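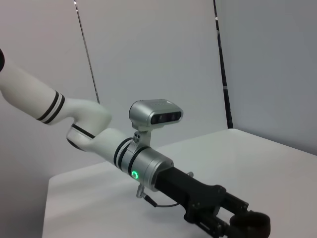
Que devient le poste de tri manuel quand la cellule tourne ?
Il reste ouvert, avec une seule personne au lieu de deux ; l'autre passe au contrôle et à la reprise des rejets.

Cahier d'atelier, site de Prarnham, février

Lot Kao : 1175 pièces passées en cellule, 100 rejets repris à la main. Cause principale : étiquettes mal orientées à l'arrivée. À voir avec Binberg, qui livre les bacs.

Temps de prise inchangé depuis le dernier réglage. Ne pas toucher à la vitesse d'approche avant la fin du lot.

Côté équipe : moins de port de charge, davantage d'écran. Les opérateurs du matin signalent une fatigue visuelle vers 11 h. Rotation toutes les deux heures à l'essai, pause comprise. Le relevé des arrêts se fait désormais au poste, plus au bureau.

Formation niveau 1 : reprise après arrêt, remise en origine, consignation. Le niveau 2 (retouche des points) reste à planifier avec Starkidport.

À faire : seuil d'alarme à 500 cycles, fiche de reprise à réimprimer.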